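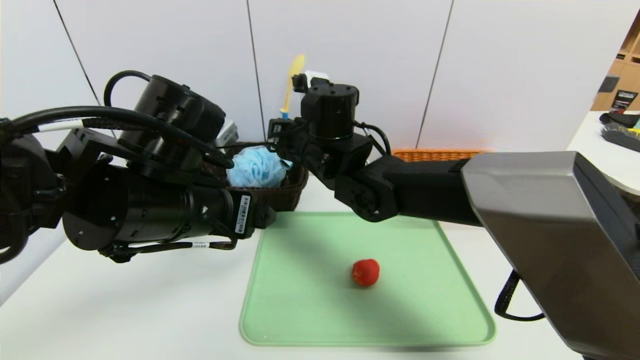
Plurklow Forum > Motion and Perception > Troubleshooting

Grasp target lands off to one side, but only when the arm is moving

Started Monday, March 19, 2018

tray_sorter
Posts: 41

Two arms over one table, sorting small household items from a tray into two baskets. Head camera for finding things, wrist cameras for the last part of the approach. Planner is Cadell, grasp scoring is Zalewska with the default weights, and the cameras come in through the Fevport driver.

If the arm stops above the tray and I take one wrist frame, the grasp target is right where it should be. If I let the target update while the arm is still coming down, it shifts in the direction of travel. Slow approach, small shift. Fast approach, bigger shift. With a soft item it doesn't matter much. With the duck the fingers come down on the head.

Things I have done so far:

1. Redid the hand-eye calibration on both wrists. Residuals were fine before and fine after.

2. Ran the baskets as a separate test. The drop pose comes from a fixed point above the basket and doesn't use the wrist camera at all. No shift there at any speed.

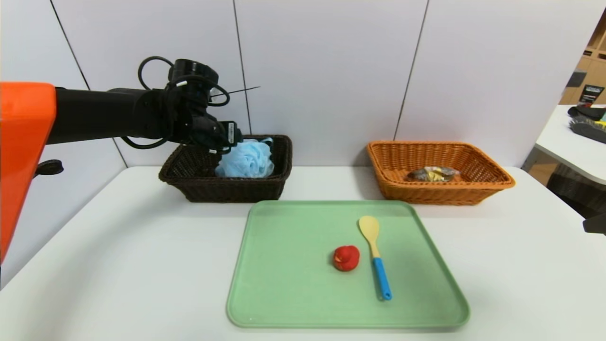

3. Turned off the smoothing filter on the target pose. It got noisier and the shift stayed.

4. Swapped the left and right wrist cameras. Same shift on both arms.

I am leaning toward a bug in how Cadell handles a goal that changes during execution. Has anyone else seen this?

mossy_kernel
Posts: 612

It's your timestamps. The shift scales with speed and goes away at rest. Calibration error doesn't do that and neither does a planner bug. Check whether Fevport is stamping frames at exposure or on arrival. The default is on arrival.

halfstep
Posts: 178

I wouldn't let Cadell off that fast. When the goal moves, it replans from the commanded state and ignores the measured state. If the arm is lagging its command you get an error that also scales with speed. We had that on a single arm last year and spent two weeks blaming the camera.

mossy_kernel
Posts: 612

That puts the arm in the wrong place along the path. It doesn't move the target in the base frame. OP says the target itself shifts. tray_sorter, are you looking at the published target pose or at where the fingers end up?

tray_sorter
Posts: 41

Both, but I only plotted the fingers. I'll log the target.

tray_sorter
Posts: 41

Logged it. The object wasn't touched and the target still moved in the base frame during the approach, so mossy_kernel is right about that part. Joint states come in at 50 Hz. I cross-correlated the image motion with wrist speed and the frames are 84 ms behind. Fevport was stamping on arrival.

I switched the stamp mode to exposure and changed the transform lookup to use the image time. It was asking for the latest transform, which was my own mistake. Then I put the duck back in the tray and ran it at full approach speed. The target stays put now and the fingers close on the two wings.
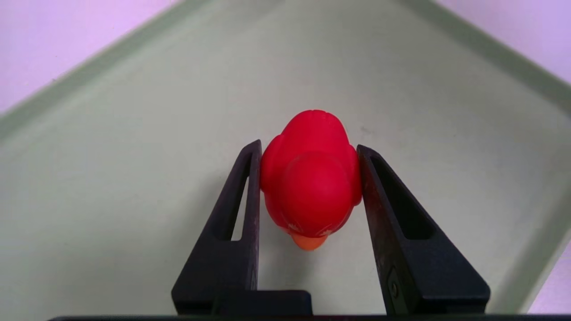
There is still some error left at the highest speed, much smaller than before. I can live with it for the duck, but I have thinner items coming and would like to know where it comes from.

halfstep
Posts: 178

That leftover is what I was talking about. Set replan_from to measured in the Cadell config and try again.

rowhouse_dev
Posts: 29

Careful with that setting. With replan_from on measured you get a small velocity jump at each replan, and at fast update rates the arm buzzes. We put it back to commanded and froze the target for the last part of the descent. 1,000 cycles on our test bench and no complaints, though our parts are all rigid.

halfstep
Posts: 178

Freezing the target only hides it. If something rolls, you miss.

rowhouse_dev
Posts: 29

Nothing on our bench rolls.

mossy_kernel
Posts: 612

Before touching either one, check how you interpolate between joint states. At 50 Hz the gap is 20 ms. If the lookup picks the nearest sample you can be off by half of that, and at full speed it would show. Linear interpolation is enough.

tray_sorter
Posts: 41

It was nearest sample. Changed it to linear. I left Cadell on commanded and did not freeze anything.

306 approaches overnight on both arms, mixed items. The target shift is down in the noise of the pose estimate at every speed I tried. I tried halfstep's setting for a short run afterward and did hear the buzz, mostly on the left arm, so it's back to commanded.

halfstep
Posts: 178

Fair enough. I still think the default is wrong for moving targets. I'll open a ticket with a log from our arm.

gravel_bit
Posts: 7

Which Fevport version has the exposure stamp mode? I can't find it in mine.

mossy_kernel
Posts: 612

It's under advanced, called stamp_source. You need a camera that reports its exposure time. If yours doesn't, measure the delay the way OP did and put it in as a fixed offset. Measure again if you change the resolution.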